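Call for participants: hand-guided demonstration recording, Orow workshop, Kevitz

Orow is looking for 20 people who would like to show everyday tasks to a robot with their own hands. No experience with robots is needed. The work is paid and takes place in our workshop in Kevitz, in the Heitmann building, second entrance from the yard.

The study belongs to our project Zosine. We want to learn how many demonstrations a robot arm needs before it can handle thin and light household objects, and if it matters who gives the demonstrations. Until now we have recorded 2489 of them, but almost all were made by our own staff. We know the tool too well and we all move in a similar way. For this reason we are now inviting people from outside.

You will work standing at a table with a hand-held gripper. It has two fingers with soft black pads, and you open and close them by hand. You bring the gripper to the object, take it, move it to the place the operator tells you, and let go. Then you do it again.

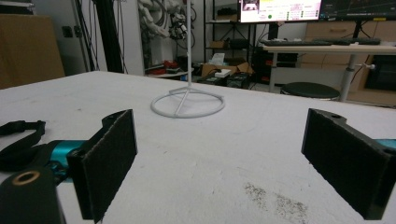
One session lasts three hours with two breaks, and we ask each participant to come for four sessions. In the first one you will receive a short training and make practice recordings, which are not counted. In the last session you will also try remote control, where you sit at the desk and move the robot arm from there. Some people find this part more tiring than the hand-held work, so it is kept short.

You can take part if you:
are 18 years or older
can stand and use one hand freely for 20 minutes without a break
understand spoken instructions in English
have normal vision, with or without glasses

Left-handed persons are very welcome, as we have few recordings from them. Please do not apply if you have a wrist or shoulder injury at the moment.

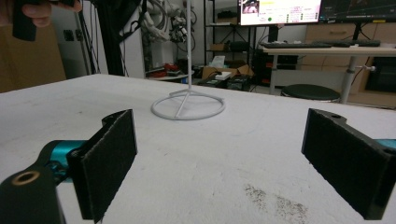 The gripper at the work table, with the white stand between and beyond the two pads.

The payment is 400 euros for all four sessions. If you stop earlier, you are paid for the sessions you have completed. Travel by bus or train inside the region is paid back against the ticket.

We record the movement of the gripper and the video from the camera on it. Your hands and your voice can be in the recordings. Your name is kept in a separate list and is deleted when the study ends. You will get the full consent form by e-mail before your first visit, and you are free to ask questions about it.

Sessions run through April, mornings from 9:00 and afternoons from 1:30. To apply, please write to the Zosine study desk at Orow with the reference number 195 in the subject line. Tell us your age, which hand you prefer, and which times are possible for you. We answer every message, also when all places are already taken.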